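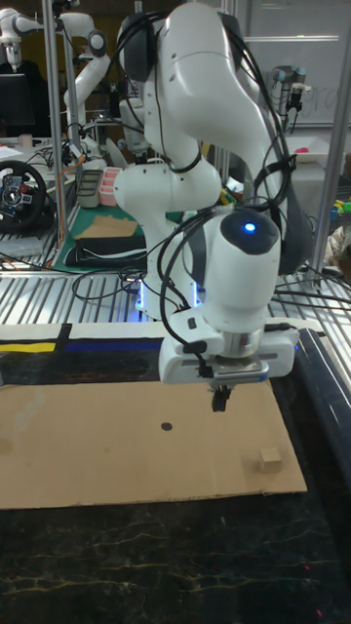
Elfriede Reuter

ok the Judholm girls game. I got home an hour ago and I'm still in my coat, so you're getting a thread

First off, we won 68-66 and I have no voice. If you call me tomorrow I will text you back

For anyone who doesn't follow this stuff: Judholm and Kohlhase have played each other in summer league every July since my sister was on the team, and it's always ugly. Elbows, floor burns, somebody's dad getting a talking-to from the ref. This one in the fall league was no different

We were down 11 at the half. Couldn't hit a thing from outside. Kohlhase sat in that zone and just let us shoot, and we kept shooting, and I kept eating popcorn because what else are you gonna do

Their center is a PROBLEM by the way. She got every rebound in the second quarter. I'm sure there's a stat sheet somewhere that says otherwise but I was there

Third quarter we finally went to the press and wow. Steal, layup. Steal, layup. Then a five-second call on the inbounds and the whole bench was standing up. Why do we wait until we're losing to press?? I've been asking this since last season

(my brother-in-law says it's because they'd be gassed by halftime. he also thinks the pick and roll is overrated so I don't know)

Tied at 64 with 2 minutes left. Our point guard picks up her fourth foul on what I'd call a very nice clean block. The lady next to me had some words about it that I won't type here

Kohlhase makes both free throws. We come down, miss, get our own rebound, miss again, get it AGAIN, put it in. 66 all. I was grabbing a total stranger's sleeve at this point, sorry to the man in the green Plostik jacket

They held for the last shot and threw it away! Just a bad pass to the corner, right out of bounds. You hate to see it, except I loved it

So 3 seconds left, our ball, full length of the floor. Long pass to half court, one dribble, she turns and lays a little bounce pass to the cutter, and it's up off the glass and in. I don't even know if I saw it or heard it first. Gym lost its mind

Side note, whoever ran the scoreboard had us at 200 for a second after that, and the kids behind me were screaming that we'd broken a record

Also the new floor looks good. Squeaky though, my goodness

Nultex is next, on the road. They beat us pretty bad last time and they've got everybody back. I'm driving if anyone wants in, there's room for two more, but you have to be ok with leaving early and with my music

ok coat's off. going to make some tea with honey and watch the last play on my cousin's phone video again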